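Zwischenbericht April, Projekt Tilolus: Aufbau und Pflege der Sortierzelle

Hallo Maeve, hallo Jarlath,

ihr wolltet wissen, wo euer Geld gerade steckt, also los, diesmal ganz ohne Tabellen! Der größte Brocken im April war die rechte Hand. Selorm hatte schon länger gemeckert, dass der Zeigefinger beim Schließen hängt, und beim Aufmachen fanden wir einen Seilzug, der sich an der Umlenkung aufgescheuert hatte. Neuer Zug rein, vorgespannt, Nullpunkt neu eingelernt, und danach gleich noch einmal, weil ich beim ersten Durchgang die alte Parameterdatei geladen hatte (mein Fehler, ein halber Vormittag weg). Das Ersatzteil kam von Haseck und hat 328 Euro gekostet, das geht komplett über den Posten Verschleiß.

Die Aufgabe selbst ist geblieben wie im Antrag: Obst in den einen Korb, Bürokram in den anderen. Die handgeschriebenen Zettel an den Körben haben wir behalten, weil Hường damit beim Umbauen am schnellsten klarkommt.

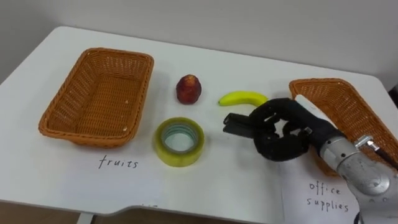 Was mich beim Einrichten am meisten Zeit kostet, ist die Anfahrhöhe. Eine Banane ist flach, ein Apfel nicht, und Klebebandrollen will der Greifplaner am liebsten von oben durch das Loch fassen, was mit mehreren Fingern ziemlich albern aussieht. Ich habe jetzt pro Gegenstand eine eigene Höhe hinterlegt und den Abstand zum Tisch auf 13 Millimeter begrenzt. Aidan hätte gern weniger, aber solange die Handgelenkskalibrierung so frisch ist, bleibe ich lieber vorsichtig. Mit dieser Einstellung sind wir 40 Griffe gefahren, ohne dass der Kraftwächter ausgelöst hat. Darüber habe ich mich wirklich gefreut!

Dann die Kabel, mein Dauerthema. Die Versorgung kommt oben vom Rumpf und läuft über den Boden weg, und beim Umstellen der Maschine muss immer jemand mitgehen und nachführen. Selorm macht das inzwischen im Schlaf, aber eine ordentliche Zugentlastung wäre mir lieber. Bei Biltov liegt eine Anfrage, Antwort steht noch aus.
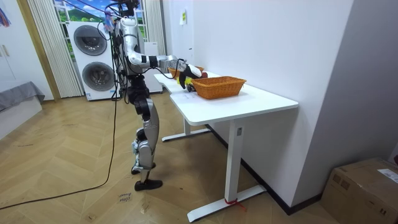
Zur Routine: Vor jedem Lauf prüfen wir die Schrauben am Unterarm, bewegen die Finger einmal komplett durch und fahren beide Körbe leer an. Klingt nach viel, dauert aber nur ein paar Minuten. Die Knie bekommen im nächsten Monat neue Dämpfer, die liegen schon hier.

Offen sind noch 2 Sachen. Erstens brauche ich eure Freigabe für einen zweiten Seilzugsatz auf Vorrat, gleicher Preis wie oben. Zweitens möchte Hường die Korbpositionen fest im Programm Carroll speichern, damit wir sie nicht jeden Morgen neu einmessen müssen, und dafür müsste Aidan ein paar Tage freigestellt werden. Ruft gern durch, vormittags erwischt ihr mich am besten.

Viele Grüße aus der Werkstatt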